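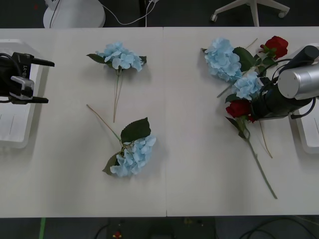 Short-throw projection in small teaching rooms: a comparison of two installations
Student project report
Author: Tyra Lie
Submitted: 9/23/25

Summary

This report compares two ways of installing a projector in a small teaching room. In the first, a standard projector hangs from the ceiling at the back of the room. In the second, a short-throw projector is fixed to the wall directly over the screen. The work was carried out in two rooms of the Stindley building, known as Malleck and Rana. The rooms have the same floor plan and face the same side of the courtyard. The report considers picture brightness, evenness, legibility of text, noise and the time needed to set up the picture after the projector has been moved.

The short-throw installation gave the more readable picture with the blinds open and removed the problem of the lecturer's shadow. It was also harder to align and less even at the corners. The report recommends short-throw projection for rooms of this size, on condition that the screen surface is rigid.

1. Background

The teaching rooms in the Stindley building were fitted with ceiling projectors when the building was last refurbished. Students who answered the spring room survey raised two complaints more often than any others: that small text could not be read from the back row, and that the lecturer blocked part of the picture when writing on the board. The department asked for a student project to establish whether a different type of projector would deal with either complaint.

A short-throw projector produces a large picture from a short distance by means of a wide-angle lens and, in some models, a curved mirror. The light falls on the screen at a steep angle, so a person standing in front of the board interrupts less of it. The steep angle also means that any bump or ripple in the screen bends the picture visibly. This weakness was known at the start of the project and was included in the test plan.

2. Equipment and rooms

Malleck kept its existing ceiling projector. The lamp was replaced before testing began, and the filter was cleaned. Rana was fitted with a Pristeck short-throw unit on loan from the audiovisual store. Both projectors were set to the same resolution and to their standard picture mode. Automatic brightness control was switched off in both cases.

Each room was first tested with the pull-down fabric screen already in place. Rana was then tested again with a rigid white board of the same width. It was not possible to obtain a second rigid board, and Malleck was therefore tested with fabric only. This limits the comparison, and the point is taken up again in section 5.

The picture width was set to 2 metres in every test.

3. Method

Illuminance was measured with a hand-held light meter at nine points on the screen, arranged in three rows of three. Readings were taken with the blinds closed and the room lights off, and again with the blinds open and the lights on. Each set of readings began after the projector had been running for 60 minutes.

Evenness was calculated by dividing the lowest of the nine readings by the highest and expressing the result as a percentage.

Legibility was tested with a slide of random letters in decreasing sizes. Volunteers sat in the back row and read aloud until they made two mistakes in the same line. A total of 38 students took part. Each read one slide in each room, and the order of the rooms was alternated. Different letters were used for the second reading.

Noise was measured at the front desk with no one speaking and the ventilation running as normal.

Setting-up time was measured from the moment the projector had been deliberately knocked out of line until the picture again filled the marked area of the screen. Digital keystone correction was not permitted in this test, as it reduces the number of pixels in use.

4. Results

4.1 Brightness and evenness

With the blinds closed, both rooms gave a picture that was comfortable to look at, and the difference in average brightness was small. With the blinds open, the picture in Rana kept more of its contrast. Dark colours in Malleck turned grey and thin lines in diagrams were lost.

Evenness in Malleck reached 90 per cent. Rana was less even on both surfaces, with the two upper corners darker than the centre. The rigid board did not improve this, which suggests that the cause lies in the lens and the angle of the light.

4.2 Legibility

With the blinds open, most readers managed smaller letters in Rana than in Malleck. With the blinds closed, the results in the two rooms were too close to separate. Several readers remarked that the letters near the top of the fabric screen in Rana appeared to lean. The remark was not made about the rigid board.

4.3 Shadow

A lecturer standing at the middle of the board in Malleck hid a large part of the lower picture. In Rana the shadow was confined to a narrow strip close to the body and arm.

4.4 Noise

The short-throw unit was slightly louder at the front desk, being closer to it. The difference could be measured but did not disturb speech.

4.5 Setting up

Restoring the picture in Malleck was a quick job for one person. In Rana, a very small movement of the unit shifted the whole picture, and the work went faster with a second person watching the corners. Anyone cleaning the unit should be told not to lean on the bracket.

5. Limitations

The two projectors differ in light source and age as well as in throw distance, and part of the difference in contrast may be due to this. Rigid and fabric surfaces were compared in one room only. All open-blind readings were taken on days in March with light cloud, and stronger summer sun may give other results. The readers were students of similar age and their eyesight was not tested.

6. Recommendations

The department should consider short-throw projection when the ceiling units in rooms of this size reach the end of their service. Fabric pull-down screens should be replaced at the same time with a rigid surface. The bracket should be fixed to solid wall and its position marked in paint, so that it can be returned to the same place after maintenance.

Where a room is used mainly for film or photographs with the blinds closed, the existing ceiling projector should be kept.

Further work should repeat the brightness test with both projectors on the same rigid board and should include a room with windows on two sides.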